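Chapter 3
Small Appliances in Shared Rooms

Learning goals
After reading this chapter, students should be able to:
- choose a suitable surface for a countertop appliance
- explain how a mat or cloth affects cleaning and placement
- prepare a short placement plan for a room with more than one use

Key terms: clearance, footprint, work surface, landing space

Many workplaces and schools have no separate kitchen. Meals are heated in the same room where staff hold meetings or students attend class, and the appliance must share its table with papers, supplies and other items. The person who sets up such a room has to consider the appliance, the surface beneath it and the people who will pass by.

Chapter 2 dealt with built-in equipment, which stays where the installer puts it. A countertop microwave oven is different. It can be moved in a minute, and it is often moved without much thought. The maker's manual states how much clearance is needed at the back, sides and top, and that figure should be checked before a location is chosen. Landing space - the open area where a hot dish can be set down - should be planned at the same time.

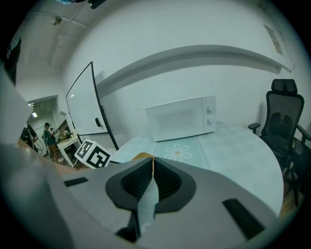 Tobias Ruiz-Ortega
Contributing Author, Room Planning and Care

A round table gives a microwave oven a different setting from a straight counter. The oven has square corners and the table does not, so the usable space around it varies from one side to the next. A placemat under the oven can extend forward past the door and mark the area to be kept clear. Patterned mats, such as one with a daisy design, should be lifted and wiped on both sides.

Section 3.1 begins with measuring the footprint. Students will need a tape measure, a pencil and the planning sheet found on page 200.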